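Casten Recorder Set-Up Guide
Section 6. Recording Examples in Simulation
Revised April 30, 2023

6.1 Before you start

This section covers recording examples with the simulated two-arm robot. It assumes you have installed Casten, loaded a room pack, and finished the controller check in Section 5. If the controller check failed, go back and repeat it. Recording with a controller that drifts produces examples the training step will reject later, and they cannot be repaired.

You need:
- A Casten project with write access
- The Mestia room pack, or another pack with at least one table
- Two hand controllers, paired
- 20 GB of free disk space for each recording set

6.2 Choose the views

Each example is stored with one robot view and at least one gripper view. The robot view looks out over the body and both arms. The gripper view travels with the wrist and shows the fingers close up.

1. Open Project > Views.
2. Turn on Robot and at least one of Gripper Left and Gripper Right.
3. Set the rate to 15 frames per second for every view. Mixed rates are not supported.
4. Click Preview. A panel opens for each view you turned on.
5. Move one controller slowly in a circle. Check that the matching arm moves in the robot view, and that the background moves in that arm's gripper view.

Preview panels show the view exactly as it will be saved. They are not leveled to the floor, so walls, door frames and table edges may run at a steep slant. Do not turn the views to correct this. The rotation is stored in the project file, and changing it partway through a set makes the earlier examples unusable with the later ones.

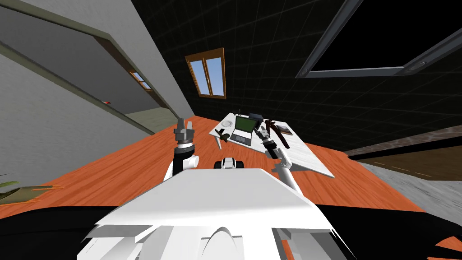
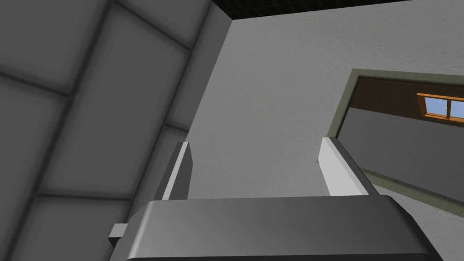 Figure 6-1. Simulated views. First: robot view, with both arms and the table. Second: gripper view, with the fingers apart and nothing between them.

6.3 Record an example

1. Select a task from the task list. The task text is saved with the example, so pick the one you are going to perform.
2. Press Reset Room. Objects return to their starting places, with a small random shift if Scatter is on.
3. Wait for the status light in the toolbar to turn green.
4. Hold both triggers to take control of the arms.
5. Press Record.
6. Perform the task at a steady pace. Short pauses are fine. A pause longer than 20 seconds ends the recording.
7. When the task is complete, open the gripper and back it away from the object.
8. Press Record again to stop.
9. Mark the example Success, Fail or Discard.

Note: Keep failed attempts if the arm was under your control the whole time. Mark them Fail. The Pavlović trainer uses them when Learn From Failures is turned on, and skips them when it is off.

Note: If you bump an object that has nothing to do with the task, keep going. Use Discard only if the object leaves the table or blocks the target.

CAUTION: Do not press Reset Room while recording. The objects jump to new positions between one frame and the next, and the trainer reads this as movement caused by the robot.

6.4 Objects close together

On a crowded table the gripper often has to reach between things. Approach from the side with the most space and keep the other arm clear. Thin or flat objects are easier to pick up by an edge. If the fingers pass through an object instead of stopping against it, contact checking is off. Turn it on under Room > Physics and discard the example.

6.5 Review the set

1. Open Review and sort by length.
2. Play the shortest and longest examples for each task. These are the ones most often marked wrong.
3. Check that the views stay in step. If a gripper view lags behind the robot view, select the example and run Realign.
4. Click Export to Dincombe format.

A set can hold up to 1,000 examples. Past that number, start a new set and combine them at training time.

If export stops with error 113, one or more examples have no task text. Use Filter > Missing Text to find them, add the text, and export again. You do not need to record them a second time.

Go on to Section 7 to split the set for training and testing.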